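I was halfway through a logo for a bakery when the owner asked me, very politely, what colour her brown was. I said it was the brown we'd agreed on. She turned her laptop round and showed me the brown on her website, then held up a paper bag from her printer, then pointed through the window at the van. Four browns (five if you count the apron!) and every one of them had come out of my file.

So this month I want to talk about colour, and the dull little sheet of paper that stops it drifting. Most small businesses I work with spend weeks on the logo and ten minutes on the colours. I did the same for years. You pick something lovely on a screen, everybody nods, and off it goes to the printer, who does his best with whatever you've sent him.

My education in this came from Bahman Tehrani, who ran the print shop in Drumden where I had my first proper job. Bahman kept a drawer of swatches under the counter, all dated in pencil, and if you asked him for "a nice green" he'd make you open it and choose. I thought he was being awkward. Then I ordered 3,338 folders for a flooring company called Laltis, on uncoated stock, in a green I'd only ever seen glowing at me from a monitor. They arrived looking like pond water. The client was kinder about it than I deserved, and we used them, every last one, which meant I was still bumping into that green 18 months later.
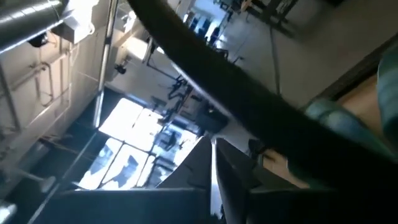
What I do now is boring and it works. Before anything gets approved I print the main colour on two papers, one coated and one uncoated, and carry them about with me for a bit. I look at them in the kitchen at breakfast and again at four in the afternoon, when the light in my studio goes yellow. If I still like both, that's the colour. If I only like one, I give the uncoated version its own ink mix and write it down as a separate recipe.

Then comes the sheet. One side of A4, with the spot ink reference, the CMYK mix, the RGB values and the hex code, plus a real printed patch stuck in the corner. Quansah, a catering firm I look after, have theirs pinned up by the office door, and when they had new aprons made in March they just posted a copy to the embroiderer. It took me an hour to put together and I charged £100 for it, and I reckon it's the most useful thing I've ever sold them.

Do keep the number of colours down, too. Clikard came to me with seven, all with names, and I talked them into 2 and a decent grey. They grumbled a bit (the coral was somebody's favourite) but their leaflets finally look as though they come from the same company as their invoices.

As for the bakery, we went with the van. It was the most expensive thing to repaint, and she'd liked that brown best all along.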